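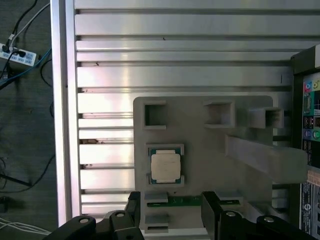 Notebook, August. Gamer survey, second pass on the weighting.

Started 9.15. Pulled the cleaned file from last time and re-ran the counts before touching anything. 840 completes after the speeders came out, same as before, so the file is the right one. Two earlier copies in the shared folder still have the speeders in. I have renamed both with OLD at the front. Please use the one called clean_b.

What we are trying to settle: whether the monthly spend figure in the Tomau draft can stand as it is, or whether it needs splitting before it goes into the column. The draft gives one average for all players. Krystyna thinks the average is being pulled up by a small group who buy a lot of in-game items, and she wants a median next to it. I agree with her on the median. I am less sure about the cause.

Problem with the spend question. It reads "How much do you usually spend on games in a month?" and takes an open number. People have put in all sorts of things. Several have plainly entered a yearly figure. Some have entered the price of one game. A handful typed a subscription price to the penny, which I take to mean they counted that and nothing else. The follow-up, which lists subscriptions, new games, in-game items and hardware separately, was only shown to people who gave an answer above zero, and it doesn't have to add up to the first number. For a good many respondents it doesn't come close.

Tried it three ways.

First run: open number as given, no trimming. Mean well above the median, long tail on the right. Nothing odd in the weights.

Second run: open number, top and bottom trimmed. Mean drops, median hardly moves. The gap between phone players and console players gets narrower, which I did not expect. I think several of the yearly figures were sitting in the console group.

Third run: sum of the 4 follow-up items in place of the open number. Higher than the second run for console and PC, lower for phone. Hardware is what does it. People count a new headset or a graphics card here and leave it out of the open question. Whether hardware belongs in "monthly spend" at all is a matter for whoever writes the column, but the answer has to be the same in the chart and in the text, and at the moment it isn't. The chart in the draft includes it. The second paragraph doesn't.
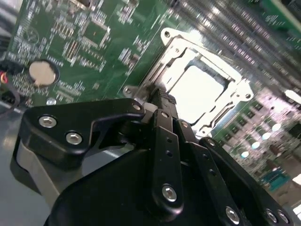
Motherboard with its coin cell, bench.

11.40. Call with Gisela Garrido. Her points, as I wrote them down:

The publisher at Kirneck wants one number for the headline and will not run two. So if we go with the median it has to be the median all the way through.

She does not want hardware in. Advertisers read this as spend on games, and a graphics card isn't that. Fine by me. It means redoing the chart.

She asked if we can say anything about people who watch streams but don't play. We can't. They were screened out at question 2. I said so, and she asked whether the screened-out records were kept. They were, but only age and region, so there is nothing to report beyond how many there were.

She also wants the ad recall part brought forward. Recall of in-game ads was asked as a prompted list and I don't trust it much. Grabowska was on the list as a dummy brand and got picked more often than one of the real ones. I would run the unprompted question only and put the prompted one in the notes at the end, with the dummy result shown.

After lunch: weights. Age and sex only so far, rim weighted. Added region as a third target. Converged after 5 passes. Largest weight went up, still under our cap, and it belongs to the oldest group of women, who were thin in the sample to start with. Checked spend with and without region in. Difference too small to show once rounded. I am leaving region in so the tables match the Halska set.

One mistake of mine, noted so it doesn't come back. The age bands in the targets file stop at 64 and then go to 65 and over. The survey bands run 55 to 65. I had been treating the last two as the same thing. Exact age is in the file, so I rebuilt the bands from that. Any table printed before 3 o'clock today has the wrong top band and should be binned.

Still open:

Write a rule for the yearly figures. At present I am cutting them by eye and that won't do. Suggest we flag any open number more than ten times the follow-up sum and look at those separately.

Redo chart without hardware – median, by main device.

Krystyna to check the open-ended answers on why people stopped paying for a subscription. She has coded half. The "other" code is far too big and wants splitting, probably into price and not enough time.

Ask Gisela whether the base for the device chart is all players or paying players. The draft says "gamers" for both.

Tables saved as run3_region. Syntax is in the same folder, with the old band code commented out at the top.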